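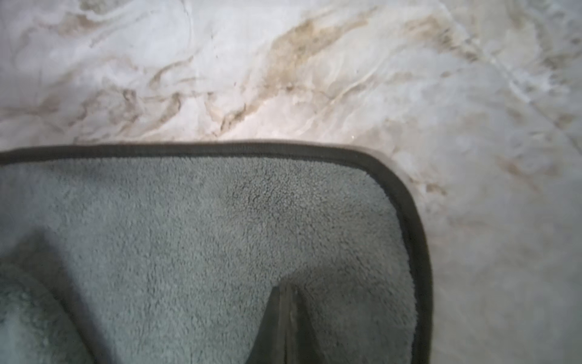 You can't put lemon anywhere near it, Lungile says, or vinegar, or wine, or tomato, and tea only if you are quick. I asked what a person was supposed to do in a kitchen, then. She said wipe. Wipe with the gray-green towel, never the yellow sponge, and never the yellow sponge's rough side, which she described as if it had a criminal record.

October 24, 2022

So that is how Monday began. I have been in this apartment since July and I still don't trust the counter. Lungile Pillay picked it before I moved in and she loves it, and she is a sensible woman in most other ways. I grant that it is handsome. There is one wide tan vein that goes smoky at the sides, and another patch where the brown and gray lines tangle up like rope somebody gave up on. When the light hits it there is a white glare in the middle and you could be looking at milk. Fine. But I have never once looked at that pattern and known whether I was seeing the stone or yesterday's coffee.

And is it stone? I asked her that too. She says the man at Nandby told her it was and she has the paper somewhere. I have not seen the paper. I ran my hand over it this morning, over the thin dark lines that look as though they ought to be cracks, and felt nothing at all. Smooth as a plate. Lungile says that is the polish. Maybe. My aunt had a table in Maglaya that everyone called marble for my whole childhood, until the corner lifted.

The towel is a separate argument. It came in a pack of 6 from Promov, and the label promised up to 20 times less lint, without saying less than what. Less than a sheep? I don't believe in microfiber as a class of thing. It drags. It picks up one crumb and carries it proudly to the other end of the counter. My mother used old undershirts torn in half and her kitchen was cleaner than this one will ever be. I said so. Lungile said my mother had a steel counter, and that was that for a while, since it's true.

I did the wipe her way today to be fair about it. Warm water, one drop of dish soap, wring it out hard, fold it twice, long strokes, then turn the fold and go again. Then the dry pass with a second towel, because apparently water spots are a thing we worry about now. It took 7 minutes by the stove clock. Undershirt method, yesterday, when she was out: two minutes. I stood by the window afterward and looked along the counter sideways, and I could not tell the difference. I'm going to write that down plainly in case I am talked out of it later. I could not tell the difference.

There was a ring near the toaster, though, a faint one, and that did bother me. I went at it with the towel and then with my thumbnail and then sat down and looked at it. Beige, curved, a little blurred. Could be a mug. Could be the vein. I put a mug over it and it didn't match. I tried the small saucepan lid and that didn't match either. When Lungile came back in I asked her, very casually, whether that had always been there, and she bent down and said oh yes, that's my favorite bit.

Yuzhen Pan phoned at lunch about the ride to Stulirville and I made the mistake of mentioning all this. Yuzhen has had the sealing done on hers. Paid for it! A person comes, puts something on it, leaves, and it looks the same as before, and you are supposed to be glad it looks the same. I asked how she knew he had put anything on it. Long silence. She said there had been a smell.

We are leaving Thursday at eight if her car is back. I said I'd bring the sandwiches, and now I have to make them, on a board, on a tray, on the folded towel, so that nothing with tomato comes within reach of the counter. I may do it on the ironing board.

Rinsed the towels after supper. No softener, another rule — it ruins them, says the pack. I hung them over the oven door, where they look limp and smug. The undershirt is behind the bleach under the sink. I don't believe she has found it. She did ask at dinner whether I'd seen a rag anywhere, and I said what kind, and she said any kind, and went on eating her beans.

Need: bread, lamp oil, stamps, the flat kind of batteries. Call about the tooth.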